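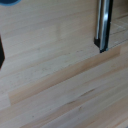
August, range ball check, Zusora batch
Started 8:40, stopped for lunch, finished 4:15

Sorting the balls that came back from the Sillusau range. They have been in use since spring and the range wants to know how many are worth keeping for the main bays and how many should go to the short game area. Total off the truck was 1,017. All Zusora two-piece, no mixed brands this time.

Washed everything yesterday afternoon and left the balls on the mesh racks overnight with the fan on. A few at the bottom of the deep rack were still damp in the dimples this morning. Wiped those and put them at the end of the line.

Method is the same as the spring batch so the numbers can be compared:

1. Look over for cuts, cracks and worn dimples.
2. Ring gauge. Drop in, turn, drop in again.
3. Compression on the Vanham gauge, two readings at right angles, write down the lower one.
4. Sort into keep, short game, scrap.

Cutoff for keep is a compression of 70 or better with no cut through the cover. Anything under that but still whole goes to short game. Cracked goes in the scrap bin whatever it reads.

The Vanham gauge was reading high when I set it up. Checked it against the steel reference and took the offset out before the first ball. Checked again at 10:30 and at 1:00 and it had not moved. By 3:00 it was off by one point, so I reset it and redid the last tray.
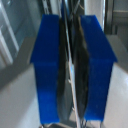 Both blue fingers, narrow gap between them.

Results

Keep: 700
Short game: 305
Scrap: 12

That adds up to the full count. The scrap number is lower than I expected after the spring batch. Most of the 12 had a crack along the seam. Two had a flat spot, which I think is from the picker and not from play. Bagged those two separately with a tag.

The short game pile is almost all compression. Very few were in there for looks. The readings bunch up just under the cutoff, so if the range wanted to drop the line by two or three points they would get a lot of those back. I would not do it without a hitting test first. My guess is that the difference in carry is small with a wedge and shows up with the longer clubs, but that is a guess and should not go in the report.

Paint wear is another matter. The red stripe is nearly gone on a good part of the keep pile. It makes no difference to how they fly but the range staff use the stripe to tell their balls from players' own. Put a note in the report and let them decide on restriping. If they do, the paint has to go on before the balls go back in the dispenser hopper, and it needs a full day to cure.

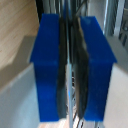 Ring gauge was slow going. About one ball in each tray hung up on the first drop and passed after a quarter turn, and I counted those as passing, same as last time. The ring itself has a small burr on the inside lip. I took it off with fine paper after the second tray and ran that tray again to be safe. Same result both times. Should order a new ring anyway.

Temperature matters more than we have been allowing for. The first tray of the day had been next to the outside door and read a little softer than I would have guessed from feel. Left ten of them on the bench until after lunch and read them again. Eight were the same, two had moved up a point. Not enough to say anything, and the door was open for part of the morning. Next batch: bring all the racks in the night before and keep the door shut.

The Weerakoon sheets worked better than the old log. Room for both readings on one line, and the lower one gets circled. The columns are too narrow for the comments, though, so I ended up writing on the back of three sheets. Those are clipped together at the front of the folder — do not pull them apart before they are typed up.
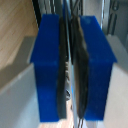 Still to do:

Type up the sheets and send the totals to Sillusau.
Pull 20 from keep and 20 from short game for the hitting test. Label the bags.
New ring gauge.
Find out what tire pressure the picker is running and whether the discs have been changed this year.
Clean the gauge anvil. There is paint on it.

Keep bags are on the left side of the back shelf, short game on the right. Scrap stays here until the range has had a look at the two with flat spots.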